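Setting Up a Print File for a Folded Brochure

Posted by Vasco Bastos, 6 Mar 2018

This page covers the setup of a trifold brochure on a letter-size sheet, from new document to the PDF sent to the printer. The steps were written for Sirko, the layout program used at Stutolard, but any page layout program with guides and linked image frames will work. Menu names may differ.

Before you start

Ask the printer for its spec sheet. You need the bleed size, the safe margin, the color profile and the largest total ink value it accepts. The values below are from the Boslow sheet issued in January. If your printer gives other values, use those.

Collect all text in its final form. Changing copy after the panels are set usually moves line breaks on every panel that follows.

Step 1. Create the document

Make a new file with two pages, landscape, 11 by 8.5 inches. Turn off facing pages. Set the bleed to 0.125 inch on all four sides. Set the color mode to CMYK. Leave the column count at one; the panels are not equal in width, so automatic columns will put the folds in the wrong place.

Step 2. Place the fold guides

The panel that folds inward must be slightly narrower than the other two. On page 1 (outside), measure from the left edge and place vertical guides at 3.625 inches and 7.3125 inches. The inward panel is on the left, the back cover in the middle and the front cover on the right.

On page 2 (inside), the order is mirrored. Place guides at 3.6875 inches and 7.375 inches. Lock the guides on both pages.

Step 3. Set the safe margins

Keep text and logos 0.25 inch from the trim and the same distance from each fold. Background color and photos may cross a fold. Type should not.

Step 4. Build the styles

Define paragraph styles before you place text. A workable starting set is body at 10 point on 13 point leading, subheads at 13 point and the cover title at 30 point. Name each style by its use, such as "Body" or "Cover title". Apply the baseline grid to body text only.

Step 5. Place the images

Link images; do not paste them. Check the effective resolution after scaling, as a 300 ppi file enlarged to twice its size prints at 150 ppi. For photos, 300 ppi effective is the target and 215 ppi is the lowest value Boslow will run without a signed proof.

Line art saved as pixels needs a much higher value. Use vector files for logos and diagrams where you have them.

Rendered art is normally supplied in RGB. Convert it to the printer's profile before placing it, then compare the dark areas with the original. Large solid blacks should use one fixed mix. We use 40 cyan, 30 magenta, 30 yellow and 100 black. Small black type stays at 100 black only. Very pale parts on a light background can lose their edges in print, so check these on a hard proof.

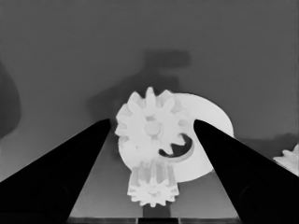
Step 6. Run preflight

Open the preflight panel and clear every error. Look for missing fonts, RGB images, overset text and images that stop at the trim instead of the bleed. Print both pages at full size, tape them back to back and fold the sheet by hand.

Step 7. Export

Choose PDF/X-1a. Turn on crop marks and use the document bleed. Do not include the guides. Name the file with the client, the job and the version, for example Brimis_trifold_v2.pdf.

Corrections to the guide positions in Step 2 were supplied by Demyd Maksymiv.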